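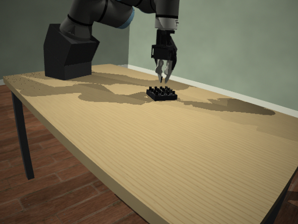
Who decides how a service club spends the money it raises?
The members do, at a general meeting, on a show of hands. The board only recommends, though it may recommend rather loudly.

Session 2: Running a community grants round

Take the Lasby club, with 93 members and one bank account for donations. Money raised from the public goes in there and stays apart from the account that pays for dinners. Please learn this before anything else in the module. Clubs have fallen out over less than a cheese course.

Lasby opens its round in November. Local groups may ask for up to £400, on a form that used to run to nine pages and attracted mainly people who like forms. It is now one side of A4.

Terms to know: restricted gift, matched funding, conflict of interest (your brother-in-law's brass band is one).

Reading: the Relten district handbook, chapter 4, and the Amari youth exchange budget, p. 169. Skip the foreword.

Written task due 8th January. Bring two copies, as the printer in Lynch Hall is resting again.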